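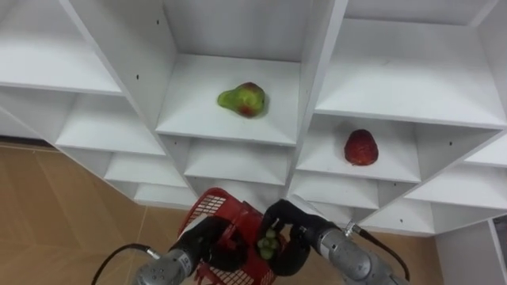 Does keeping fruit in plain sight lead a household to throw less of it away?
The evidence we have does not show that it does, and the studies most often used to support the idea were not designed to test it.

4.3 Open storage and the visibility claim

The claim is an attractive one and has been repeated in home advice columns and product leaflets for years. Food that is seen is remembered, food that is remembered is eaten, and so a household that moves its fruit from a drawer or a closed cabinet to an open shelf should waste less. Each step sounds reasonable. The trouble is that the first two steps have been measured mostly by asking people, and the last has hardly been measured at all.

The Mumberg survey is the usual starting point. It drew answers from 308 households, and those with open shelving in the kitchen or a nearby room reported throwing out less fruit than those without. We do not doubt that this is what the households reported. We do doubt that it tells us much about shelves. Households with open storage in Mumberg were also smaller, shopped more often, and bought less at a time. Any of these could lower waste with the fruit kept in a sealed box under the stairs. The survey report mentions shopping frequency in a footnote and does not adjust for it. 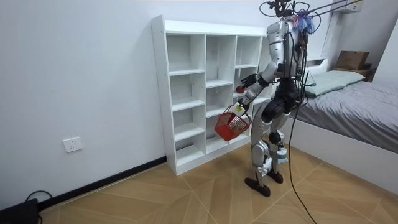
There is also the matter of what was counted as waste. Respondents were asked how many pieces of fruit they had "thrown away" in the past month, with no guidance on whether composting, feeding to animals, or cutting away the bad half should be included. In our own follow-up interviews, people answered this question in very different ways. One respondent who composted most of a bag of plums each July reported no waste whatsoever - and on a strict reading of the question, that answer was correct.

The Bittencourt trial was a better piece of work. Households were assigned to open or closed storage for 12 weeks and kept a bin diary. Waste fell in the open storage group. It also fell in the closed storage group, and by nearly as much, which suggests that keeping a diary was doing most of the job. The authors describe the remaining gap as promising. We would call it small enough to vanish if a handful of households had forgotten to write things down, and diary gaps were common in the final 3 weeks.

Two further points count against the visibility claim, or at least against the strong form of it. The first is ripening. Fruit on an open shelf sits at room temperature, in whatever light the room gets, and several kinds spoil sooner there than they would in a refrigerator. If people eat the fruit a little faster but it also goes bad a little faster, the net effect could run either way. Neither study recorded storage temperature.

The second is habit. Objects kept in view stop being noticed, and there is no clear reason why fruit should be different from keys or unopened mail. The Fidis storage guide, widely handed out with shelving, advises placing fruit at eye level "so it cannot be missed." It gives no source. Figure 3 shows a unit of the general type we mean by open storage, with compartments at several heights.

Figure 3. White open shelving with square compartments.
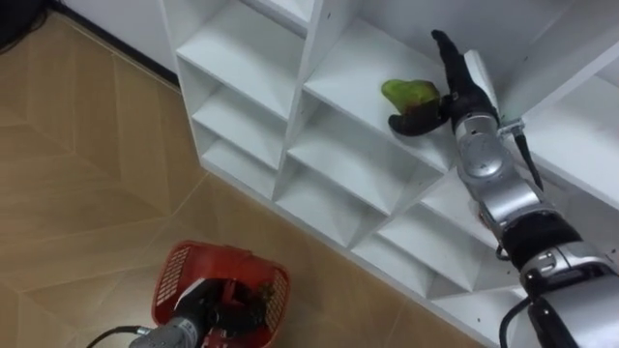
Shelf height was recorded in only one data set available to us, the Zurnex purchase panel, and there the pattern was weak. Fruit kept on the lowest shelf was not wasted more often than fruit kept higher up. The panel included just 5 households that changed shelf height during the study, so we draw no conclusion from it in either direction, and we would ask others not to do so.

What would persuade us is a trial that weighs the discarded fruit, logs temperature, and includes a group that keeps a diary but changes nothing else. Until such a trial is run, we treat storage type as a background variable in our models and leave it out of the recommendations in Section 6.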